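Visite du laboratoire de manipulation de Lonata

En octobre, Lonata a ouvert ses portes à une poignée d'enseignants et d'industriels. Nous y sommes passés en matinée. Teodor Sowa nous attendait à l'étage, où sont installés les postes à deux bras.

Le projet s'appelle Lodo. Il porte sur un geste courant en atelier, le passage d'un objet d'un bras à l'autre. L'équipe enregistre des démonstrations guidées par un opérateur, puis entraîne un modèle à les reproduire. La difficulté, selon Jade Gauthier, tient au moment où les deux pinces sont proches du même objet : si l'une lâche trop tôt, la boîte pivote et l'essai est perdu.

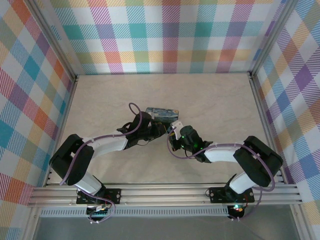
Un poste du projet Lodo : la petite boîte plate au motif de Nuit étoilée, entre les deux pinces.

Les parois en tissu à carreaux pastel se changent. Le groupe a filmé les mêmes gestes devant 3 fonds différents pour vérifier que le modèle ne s'appuie pas sur le décor. Avec 40 démonstrations, il échoue dès que le tissu change. Avec 126, réparties sur les trois fonds, il réussit 100 passages consécutifs, sur un fond jamais vu à l'entraînement. Keegan Bouchard précise que ce résultat ne vaut que pour des boîtes rigides. Les sachets souples n'ont pas encore été essayés.

Un visiteur a demandé si la méthode tournait en production. Réponse : non. Un essai est prévu chez Penner, sur une ligne de conditionnement, avec des pinces d'un autre modèle.

La visite s'est terminée dans la salle de réunion, où les courbes d'apprentissage étaient affichées au mur. Les données seront mises à disposition des écoles partenaires, sur demande auprès de Teodor Sowa.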